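August 16, 2021

# The chairs for the balcony 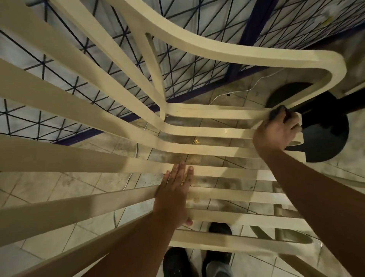
*Renske Nnaji*

Monday, and my free day. I wanted to sleep until late, but the light came in already before seven and I could not stay in bed. So I made coffee and decided that today I will do the chairs, which I have promised to myself since February.

The chairs are from the old apartment in Wullesen. They are the plastic kind, cream color, with slats on the back and on the seat, and the arms go around in one big curve. I bought them in Covby the first summer, on a market where a man sold everything from his garden before he moved. He wanted 48 for all of them together with the table. The table broke in the second winter. The chairs do not break. I think they will be here when I am gone.

I started with the one that has the most scuffs. I put it on the tiles, and turned it, and turned it again, because with such a chair you never know where is the correct side to begin. In the end I laid one hand flat on the seat and took the arm with the other, and like this I could tilt it and look at it properly. The dust sits in the plastic in a way that you don't see from far away. From the door the chair looks nearly clean. When you are bent over it with your face close, it is a different matter.

First I used only warm water and the dish soap. It took away the loose dirt, but the gray stayed. Then I tried baking soda on a wet cloth, made into a thick paste, and rubbed along every slat. This was better. The slats of the seat are not straight, they go down a little in the middle, and the cloth follows them well. The gaps between are too narrow for my finger with the cloth around it. I used an old toothbrush for these and later a wooden stick from an ice cream, with the cloth pulled over the end. It is slow work, but I had the radio on and did not mind so much.

The place under the arm, where the small support goes down to the seat, was the worst. There was a spider living there, or she had lived there before, I only found the web. I felt sorry, but I washed it.

At eleven I made a pause and ate bread with tomato. My back hurt already. I wrote in the small book what I still need: a new brush, gloves in my size, and maybe some paint for plastic. I looked up the paint on the telephone. One can of 400 milliliters should be enough for one chair, if the person does not spray too thick. I am not sure that I want it. My mother painted her garden chairs green one year and after that everybody who sat there had small green pieces on the trousers. The cream color is not beautiful, but it stays where it is.

In the afternoon I went to Rargate by bus for the brush. The bus was very hot and all the windows were closed. In the shop they had also new chairs, made of metal, with cushions, for 225 one set. I sat down in one and it was comfortable, I must admit this. Then I thought about carrying them up the stairs, and where would the old ones go, and I bought only the brush and a bag of plums. The gloves they had were all too large.

With the new brush the second chair went much faster. The bristles are stiff and they go between the slats without any trick. I should have bought it first! I rinsed everything with the watering can, two times, and the water that ran over the tiles was brown the first time and almost clear the second time. Afterwards I had to clean the tiles too, of course, and the lines between them. One job always brings the next one.

What I could not remove are the scratches on the seat slats. They are from the moving, I believe, when we put the boxes on top. I passed my hand over them and they are not deep, it is only that dirt goes inside and makes them look dark. I read that very fine sandpaper can help, but I am a little afraid to make a dull spot. I will try it on the underside, where it does not matter.

Two chairs are finished and the others must wait for Thursday evening, or for the weekend if it rains. I put the clean ones by the wall so the sun could reach them. The plastic was still warm when I went out at 9 to water the basil. I sat there for a while with the plums and listened to the neighbors washing their plates. My hands smell of soda and the skin is dry, I must look for the cream.

Tomorrow early shift. Do not forget: call about the boiler, return the library book, and bring in the cloths from the line before I leave.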